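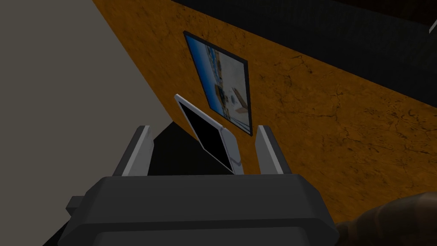

**PRESS RELEASE | Libraries and Local History**

# Gostby parish registers to open to readers in December

The Strand Archive in Gostby will open its collection of parish registers and harbour ledgers to the public in December, following the completion of a cataloguing programme that began under the previous archivist, Ilse Ehlers. The collection comprises 678 bound volumes and includes baptism, marriage and burial records, pilotage accounts, and the minute books of the former Clurden ferry company.

Until now, the volumes have been held in store and consulted only by written arrangement. From December, readers will be able to request up to six items a day in the ground-floor reading room. A printed catalogue will be kept at the enquiry desk, and copies will be sent to the branch libraries at Clurden and Vetetti.

Hildegard Schwerdtfeger, Director of the Strand Archive, said: "These registers are the fullest account we have of ordinary households on this coast. Families have written to us for years asking after a grandparent's baptism or the name of a ship. We are very pleased that they will soon be able to come in, sit down and look for themselves."

The catalogue was prepared by Henrik Seidel and Ingeborg Kettler of the archive's collections department. Each volume has been given a short entry recording its dates, its parish or company of origin, the language in which it is written and the state of its binding. Twenty-three volumes remain too fragile to be handled and will be withheld until conservation work has been carried out. Their entries are marked in the catalogue, and readers with an urgent need for information from them may ask staff to make a search on their behalf.

Place names have been entered in the spelling used by the clerk at the time, with the present-day form given in brackets. Several of the older farms appear under more than one name, and readers are advised to consult the index of variants before placing a request.

"The ferry company minutes were the surprise for me," said Mr Seidel. "They deal with fares and repairs for the most part, but there are long passages on the weather, on quarrels at the landing stage, and on who was allowed to cross without paying. I hope somebody will make a proper study of them."

The reading room will open at 10 a.m. on working days and close at 4 p.m., with last requests taken an hour before closing. It has eight places, which may be reserved in advance by post or telephone. Admission is free. New readers will need to bring proof of name and address. Pencils only may be used at the desks, and bags and coats must be left in the lockers by the entrance.

A small display of loose papers found between the pages of the registers — receipts, letters and a hand-drawn plan of the Clurden landing stage — will be on view in the entrance hall throughout the opening month.

**Enquiries**

Till Hinrichs, Press Officer
Strand Archive, Gostby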